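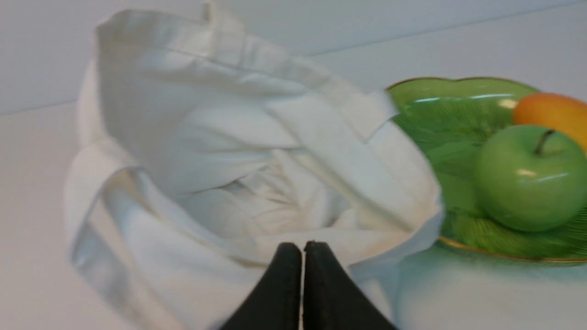

Docs > Skenano > Perception > Masking the gripper

Masking the gripper out of the wrist view

By Loan Hồ, February

The fingers are always in the wrist view, and the segmenter will happily join them to whatever is behind. With a white cloth bag you get one blob, bag plus fingers, and the planner aims for the wrong edge.

1. Close the gripper and run skenano mask record. Move the arm slowly over a plain light surface until it has 300 views.

2. Run skenano mask build. Pixels that stay dark in every view go into the mask.

3. Open the mask and check the fingertips. If the tips are missing, raise dark_limit to 40 and build again.

4. Set mask_grow to 2. Higher values eat into the near rim of the bag, and you need that rim to find the opening.

5. Repeat with the gripper open. The planner picks the mask by finger width.

Shadows inside a bag are gray and should pass. If holes show up in the depth map there, lower dark_limit in small steps.

Rebuild both masks after changing fingers. Old masks load without a warning (ticket 313, Witold Cieślak has it).

Contact Skenano support | Back to top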